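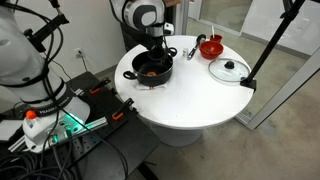 Franka Emika arm on a breadboard table.

Campaign Analyst, Influencer and Paid Social
Seo — Grumville office, hybrid
Posted 2020-04-21

Seo plans and measures launch campaigns for consumer health and beauty brands. The analyst will work on the Nurnesard account, a skin care line with a second launch phase scheduled for October.

Duties
Maintain the creator database, currently 1534 records, including audience region, rate and disclosure status.
Build tracking links and tag plans before each posting window.
Reconcile platform exports against Moto, our in-house reporting tool, and log differences.
Prepare a weekly report on reach, saves, click-through and cost per engagement.
Check sponsored posts for required disclosure wording.

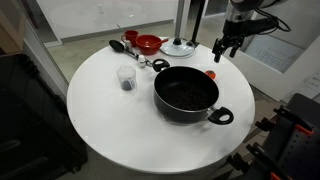

Is agency experience required?
Two years of campaign reporting in any setting is enough, including in-house or freelance work.

Requirements
Working knowledge of spreadsheets and basic SQL.
Familiarity with at least two major ad platforms at the account level.
Clear written English. Reports go to clients without a second edit.

Terms
Full time, fixed contract through the end of the October phase — extension depends on account renewal. Three days a week in the office. The account covers roughly 115 active creators at a time.

To apply, send a resume and one sample report of no more than 600 words, with client names removed. Quote reference 69 in the subject line. Applications without a sample will not be reviewed.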